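Home | Features | People at Work | Health Jobs | Archive | Search

When the trainer stops holding the needle

For most of her working life Nhung Lương taught people to sew. She runs the suturing bench at Jarport, a training center in Faltthorpe where surgical staff practice on tissue pads before they go anywhere near a patient. Since November a share of the stitching on her bench has been done by software moving the instruments on its own, and her job has changed with it.

"I used to have my hands on things all day," she says. "Now I watch, I write down what I see, and I step in when I have to. My back is better. I'm not sure about the rest of me yet."

The system came from a firm called Pomex. It picks up the needle, drives it through one side of the cut, takes it out the other side and ties. Each of those steps can go wrong in its own way, and Lương's staff have had to learn to name them. A trainee who is about to drop a needle usually slows down or tenses up first. The software gives no such sign.

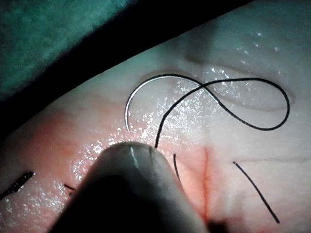

Picking up the needle is still the part that takes the most patience, according to Kazuhiro Kuroda, and it is where he would put a person back on the controls if he could choose only one step. "A curved needle can lie any way it likes," he says. "A person turns it without thinking. I had to sit down and work out what I do with my own fingers before I could say what was wrong with what the machine did."

That kind of work now fills much of the day. The bench used to get through 100 practice seams in a month. It now does 222, and every one of them is reviewed by somebody. The reviewer marks where the needle went in, how far from the edge, how tight the knot sits and whether the thread was pulled at an angle that would tear. Jarport did not hire for this. The people who had been demonstrating were moved over to reviewing, on the same pay, and two of them asked for shorter hours in front of the screen.

"They were right to ask," Lương says. "Eight hours of looking at knots is harder than eight hours of tying them. We cut it to four and we mix in teaching."

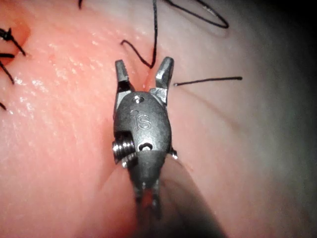
It was the loss of practice that bothered Kirstin Purves more than the screen time. She says she noticed it in the second month, when she sat down to show a new trainee a simple knot and felt slow. She raised it at the next staff meeting, and there is now a rule that every reviewer sews by hand for part of each week. "You can't judge a stitch if you've stopped making them," she says. "That was my whole argument and it took five minutes."

The rule costs the center review time, and Lương had to defend it to management. She says she would defend it again.

Other things have gone more smoothly. Thread and pads are ordered by the bench itself now, after it ran out twice in the first weeks. The log is kept in one place, with 744 entries in it so far, and a trainee can look up every slipped knot and read what the reviewer thought had happened. Lương uses those entries in class. She finds that new people will discuss a machine's bad stitch far more openly than they will discuss their own.

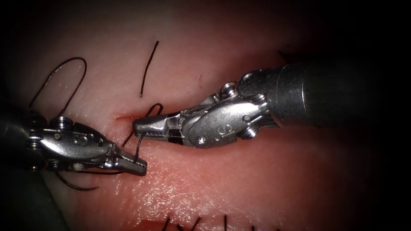

Passing thread from one instrument to the other used to be the lesson everybody dreaded, Khải Hà recalls, and he has come around to teaching it from the log. He was against the whole project at the start and told Lương so. He still thinks the center moved too fast. "We were told in the same week it was arriving. I'd have liked to be asked," he says. "But I'd be lying if I said I'm a worse teacher for it."

I asked Lương whether she expects to have fewer people in a few years. She took a while to answer. She has been promised that no post on the bench will go before the next review, and she has that in writing. After that she doesn't know. What she does expect is that the jobs will be described differently, and she would like her staff to write those descriptions before someone upstairs does.
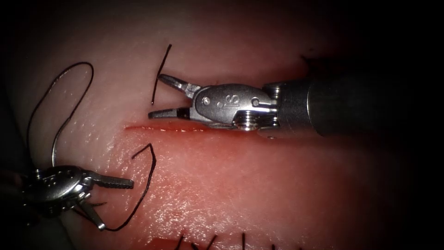 Junaid Dogar
Staff writer, People at Work

Toward the end of my visit she sat down to do her own share of sewing by hand. She did a full seam, cut the last end, and handed it to Purves to be marked like any other. Purves took points off for spacing.

Comments (3)

threadbare_ed
We went through the same thing in a packing plant. Same pay, new job, all of it checking. The four hour limit is a good idea. We never got one.

M. Rahimi
Would like to know what the trainees think. They are the ones learning from the log.

oldscrubnurse
Glad to see the rule about sewing by hand every week. Keep it in when things get busy, that's when it will go.

Contact the editors | Copyright 2022 People at Work | Back to top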